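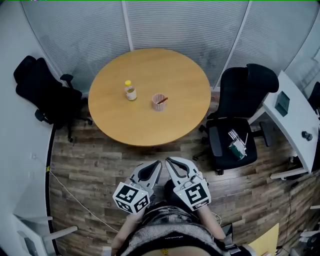 A bottle and a pink cup on the round table.

How to prepare for your first blood donation

Many people want to give blood but do not know how to begin. These steps are for a first whole blood donation at the Hurlow Donor Center. Other centers can have different rules, so please call them before you travel.

1. Check that you can donate
Read the list of conditions on the Hurlow registration page. If you take medicine every day, or you had a tattoo or a surgery recently, call the desk and ask. Do not stop any medicine only for the donation.

2. Book a time
Choose a morning time if you can. Walk-in donors are accepted too, but in November the waiting can be up to 2 hours. After booking you receive a short code by text message. Mine was 389. Keep it, you will need it at the door.

3. Eat and drink
The evening before, drink more water than usual and eat a normal dinner. On the day, take a breakfast with not too much fat. Bread, fruit, eggs or oatmeal are all fine. Do not come with an empty stomach.

4. Bring the right things
You need an identity card with a photo and the names of all your medicines. Wear a shirt with sleeves that go easily above the elbow. If you donated here long ago, bring also your old paper card. Cards from before 2005 are not in the computer and the staff must enter them by hand.

5. Find the entrance
Take bus 497 to MacRitchie Street and walk back toward the pharmacy. The donor door is on the side of the building – the main door is only for clinic patients.

6. During the donation
A nurse asks you some health questions in private and tests a drop of blood from your finger. Answer everything, also if it feels embarrassing. The needle part is short. If you feel dizzy or too warm, say it immediately.

7. Afterward
Sit down, have a drink and a snack, and leave the bandage on for as long as the nurse tells you. Avoid heavy lifting and hard sport for the rest of the day. If you become sick or have a fever in the next days, call the center, also when it seems to you a small thing.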